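Showing an old film outdoors – projector keeps washing out

Posted in Home Cinema & Film Nights, Apr 22, 2018

dudano_fan
I want to put on a black and white film in the garden for my parents' anniversary in August. I have a Karnimar projector, an old laptop and a white bed sheet. I tried it last night at half past seven and could hardly make out the actors. The menus were readable but the night scenes were just grey. The sheet is hung on the fence and the projector is 6 feet away. Do I need a brighter projector, or a proper screen, or both? I would like to keep it under £100 if I can. The film is a DVD, full frame, not widescreen.

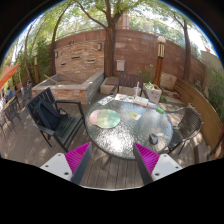
Prendergast
Half past seven is too early in April, and in August you will have to wait until well after nine. Old black and white films suffer more than modern ones when there is any light in the sky, as so much of the picture is dark grey to begin with. Try it again in full darkness before you spend anything. Think about what the projector stands on as well. A patio table with a rippled glass top and a metal rim, like the one in the photo, throws light back up at you, and the glass will show a bright patch from any lamp near it. Put a dark cloth over it first. Iron the sheet and pull it tight at all four corners, or faces will bend when the wind gets up. If it still looks weak, hang a second sheet behind the first, because a single one lets a lot of light through to the fence.

Set the player to 4:3. If it is left on widescreen everyone looks short and fat, and people tend to blame the projector for that.

clandwood313
just buy a screen, mine was £40 and it folds up. sheets are rubbish

Karl_in_the_shed
Agree with most of the first reply. Two things to add. Sound is usually the bigger problem outdoors. The speaker in a small projector is no use past the front row, and dialogue on films from the thirties is thin anyway. Run a cable to a proper speaker and put it under the screen. Also check the disc all the way through beforehand. I had one of the Clandwood box sets and the second film froze in the last reel on two different players – fine on the laptop, though.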